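A bed full of snacks and a very long train

Hello again, and sorry for the gap between letters! I've been away, as some of you guessed when the swap shelf list didn't go out. We took the slow train down to Firkenport, the one that stops everywhere, and I want to use my bit of the newsletter to talk about food for long journeys. I got it badly wrong on the way there and much better on the way home.

Going down, I packed what I always pack: egg sandwiches, two bananas and a flask. By the second change the bananas had gone black and everything in my bag smelled of egg, including my library book (sorry, Meriem, I did wipe it). The buffet was shut the whole way. I ended up paying far too much for a dry scone on the platform at Stesenow and I'm still cross about it.

Zanele Jacobs, who was travelling with us, does it completely differently. She takes lots of little things in wrappers, a bit salty, a bit sweet, and has one whenever she gets bored. She says you never get properly hungry and you never get that heavy feeling after a big lunch sitting down. I was doubtful, but I tried it coming back and she's right.

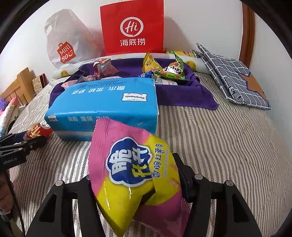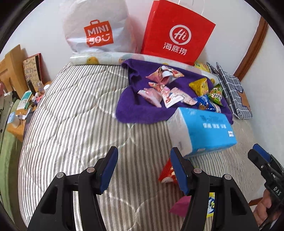 My own rules, for what they're worth. Go easy on chocolate in summer. Take more water than you think, as salty things make you thirsty. Keep one proper thing for the middle of the trip, and for me that's a cheese roll with plenty of pickle. And bring a spare bag for the rubbish, the bins on that line are tiny.

Dolores Lindgren has asked if we could do a swap of travel snacks at the September get-together, and I think it's a lovely idea. Bring anything sealed, up to about 5 bits each, and please check for nuts as Rochelle can't have them. I'll put the kettle on early. Oh, and whoever left a green umbrella last time, it's still on my coat hook!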